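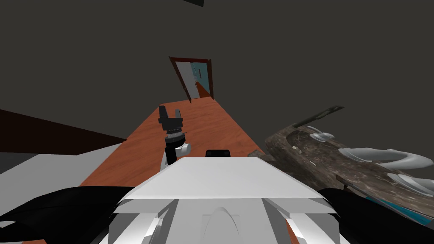

Thread: 7 months of praying the Liturgy of the Hours badly

1/ So I started praying Morning and Evening Prayer back in January, from an actual book with actual ribbons, and a few people in my replies asked how it's going. Long thread, sorry. Make coffee.

2/ Background: I'm a cradle Catholic, Sunday Mass, rosary in the car when traffic is bad, that was pretty much it. A lady in my parish was giving away a one-volume breviary at the book table in the hall and I took it home because the cover was pretty.

3/ First week I prayed the wrong day. Every single day. I had the ribbon in Week III and we were in Week I, and I only found out when I went to Evening Prayer at the parish and everyone else started a different psalm. I just kept moving my lips.

4/ If you're new, get somebody to set your ribbons for you. The instructions in the front are fine once you already know how it works, and before that they're soup.

5/ Things I didn't expect to love: the Benedictus. Same words every morning and I've had it memorized since Lent. "In the tender compassion of our God, the dawn from on high shall break upon us." I say it at the kitchen window at 6:15 and some mornings the dawn really is doing it right then!!

6/ Things I didn't expect to struggle with: the angry psalms. I'm standing there in my slippers with my toast and the psalmist is being hunted by his enemies. I don't have enemies. I have a neighbor with a leaf blower.

7/ I brought that up in confession of all places and Father told me to pray those ones for somebody who does have enemies. So now I pick a person or a country before I start. It changed the whole thing for me. Psalm 143 especially.

8/ Money stuff, since I got asked twice: mine was free. If you want new, the little shop on Mazza Street has the one-volume for $36 and the full four-volume set for $164. I went in to look at the set and the leather smelled amazing and I put it back. For now.

9/ Apps. I used Sikix for a while when I traveled and it's good, the day is always right, which I can't say for me. But my phone is also where my email lives, and I'd get halfway through the canticle and be reading about a dentist appointment. Book at home, app on the road.

10/ Missed days: plenty. Most of one month when we all had the flu. I used to try to "make up" the hours I skipped, and ended up one night saying Morning Prayer at 11 p.m. feeling like I was doing homework. A sister at the Padoteo retreat house told me to just pick up at the next hour. The Church kept praying while I was asleep – she said that like it was good news, and I guess it is.

11/ That's the part I keep coming back to. I'm on my couch with bed hair, and monks and nuns and priests and some grandpa on a bus are all on the same psalm. When my mom was in the hospital I couldn't put two words together on my own, and the words were already there on page 419. I didn't have to come up with anything.

12/ Still can't do Night Prayer consistently. I fall asleep. My husband says I got as far as "protect us, Lord, as we stay awake" the other night and was out.

13/ Going to try the Office of Readings in Advent. If anyone has a good way to fit it in with kids who get up at 5:30, tell me. I'm all ears – and very tired.

Replies

zimer_mom: The ribbons!! I have sticky notes all over mine and it's still wrong half the time.

quietpew: We do Office of Readings the night before, after the kids are down. You're allowed to anticipate it. Saved us.

tomatoes_and_psalms: Get the four-volume set, you know you want to

latevocation: Needed number 10 today. Thank you.

Contact | Privacy | © Zimer Threads | Back to top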